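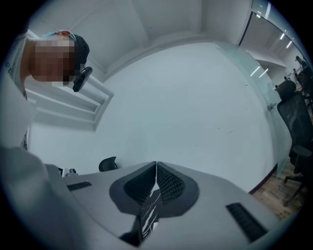
Dundus
28 March 2021
We have the keys to the old Hesten building and opening is set for 13 weeks from now. It will be a wine bar at the front and a small dining room behind, 41 covers in all. The designer wants the two rooms to feel quite separate. Front room dark, back room pale. My worry is that people will walk from one to the other and think they've gone into a different business. The palest thing on the board is a light grey, close to the shirt in the photo, and she wants it on all four walls and the ceiling. For the accent she has a teal and a salmon pink, much like the band on the black cap, and those would go on the banquettes. Has anyone put a grey that light in a dining room and lived with it?

Urkumska
We did pale grey in a café and repainted within the year. Chair backs mark it at exactly the height you notice. If you must have it, panel the lower half and use an eggshell you can wipe.

Ilie
Disagree with the above. The paint is rarely the problem, it's the chairs. Put a rail up at the right height and you can have any colour you like. I'd be more concerned about the ceiling. Grey ceilings look dull at lunch and nearly blue under cheap bulbs.

Dundus
There is a rail already, original to the building, but it sits too low for the chairs we've ordered. Moving it means making good the plaster on the party wall.

Urkumska
Then move it. Plaster is cheap compared with closing for a repaint.

Ilie
Or change the chairs. Have they been paid for?

Dundus
Deposit only. I'll ask.

corkandplate
On the two rooms question, keep one thing the same in both. We used the same floor all the way through and the same wall lights, and no one has ever asked if it's two businesses. You can be as different as you like above that.

Urkumska
I'd go the other way. If you've paid a designer for two moods, a matching floor waters both down. Do it with the doorway. A deep frame in the bar colour, so you see a bit of the dark room from your table.

corkandplate
That only works if the doorway is wide. How wide is it?

Dundus
Not very. It was a stockroom door. We have a quote for 200 to take the door off and line the opening, and more if it needs widening. The floor is boards at the front and concrete at the back, so matching them would cost a lot more than that.

Ilie
Leave the floors then and match the lights. And get sample pots before you sign anything off. Paint a big board, stand it in the back room and look at it at lunch and again at night.

Dundus
Will do. The sample pots are ordered and the chair supplier is ringing me back about the deposit.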